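The Dravusier Butcher-Block Bench Top, After a Winter and a Summer

Posted December 4, 2023

I have bought three work surfaces in my life. One was a door. One was a folding table that folded when it felt like it. The third is the Dravusier, which cost me $356 before delivery, and I'm reviewing it because the reviews I read before buying were all written by people who had owned theirs for a weekend and were still in love.

First, what you get. It's a slab of glued-up hardwood strips, finished on one side, sort of finished on the other, wrapped in enough plastic to keep a sofa dry at sea. No legs. The listing mentions the lack of legs in the seventh paragraph, below a picture of the top sitting on some very handsome legs. I bought the Usthorpe steel frame to go under it, which is a separate purchase and a separate box and, in my case, a separate week of waiting.

Putting it together took an evening. The Usthorpe frame has slotted holes on the crosspieces so the wood can move with the seasons, and I would like to thank whoever drew that up. The instructions have you tighten everything down hard, which undoes the whole point of the slots. Snug is plenty. I went back the next morning and loosened all of mine a quarter turn after reading a long forum argument that ended in two people being banned.

Flatness was my big worry. Mine came out of the plastic with a slight cup, enough to slip a business card under a straightedge in the middle. Customer service told me to let it "relax." I let it relax. It did, to be fair, by the end of the second week, and I have spent longer on hold with companies that did less.
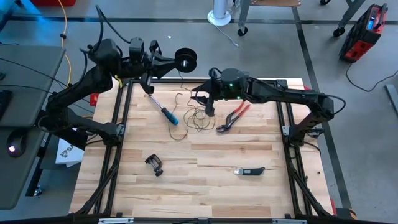
The factory finish is where I start to grumble. It's sold as "ready to use," and I suppose it is if you plan to use it as a place to look at. The first damp rag raised the grain along one end, and that end has felt like a cat's tongue ever since. I sanded the whole thing back and put on three coats of Zakaria hardwax oil, wiping off the extra each time like the can says. That part I enjoyed. The oil smells like a barn in a good mood, and the color differences between strips, which had looked a bit muddy under the factory coat, woke right up. If you don't like stripes, buy something else. You will be looking at stripes.

Budget for the oil. A small can did the top and edges with enough left over for a touch-up, and the underside got the dregs. Do the underside anyway. Wood that's sealed on one face only will curl up like a stale sandwich, and then you'll be back on the phone being told to let it relax.

As for strength, the spec sheet says 600 pounds, spread evenly. I don't own anything that weighs 600 pounds spread evenly. I have stood on it to change a light bulb, knelt on it to reach a shelf, and clamped a vise to the front corner and leaned on the handle with my full dignity. It didn't creak. The frame creaks, a little, on the left, when the heat comes on.

Dents happen. It's hard wood but it isn't stone, and a dropped chisel will leave its signature. The good news is that dents in oiled wood mostly steam out with a wet cloth and an iron you don't plan to wear shirts from again. Glue spots pop off with a scraper. Ink doesn't. I have one blue line from a leaky marker that I expect will be buried with me.

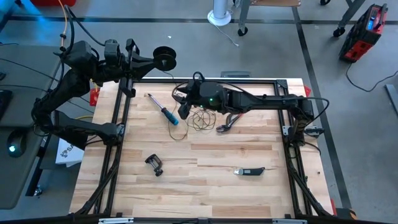
August was the real test. We had a sticky month and I don't run the air conditioning out there unless I'm expecting company. The top swelled across its width by just enough that the drawer I'd hung under it started to bind. That's my fault for hanging a drawer with no clearance, but I'd like it noted that the drawer kit is also made by Dravusier and its paper template gives you exactly that clearance. By fall it was sliding fine again. No cracks, no open glue lines, and the cup hasn't come back.

I also spent a good while with the cheaper choice, the Cirasstead laminate top, because my neighbor Rosemarie Oltmanns has one and is generous with her key. Hers was $70 on clearance. It's wipe-clean, it was flat on day one, and it needs no oil, no sanding and no relaxing. Rosemarie thinks I'm out of my mind and says so over the fence.

She has a point, up to a point. The Cirasstead shows every scratch, and a scratch in laminate is there for good. You can't sand it, you can't steam it, and the shine picks up every lamp in the room so that you find yourself tilting your head to see what you're doing. It's also hollow-sounding when you hammer on it, which I did only once, as a guest.

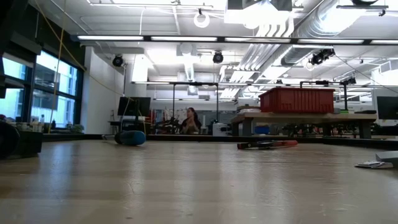 Screwdriver on the left. Fine scuffs come with any glossy top.

If you mostly do paperwork, soldering or puzzles, get the laminate and spend the difference on a decent chair. If you hit things, cut things or clamp things, get the Dravusier and accept that you've taken on a sort of pet. It wants oil twice a year.

Four stars. I took one off for the factory finish and was going to take half of another for the legs business, but the site doesn't do halves. The return window is short, by the way, and they want it back in the original plastic.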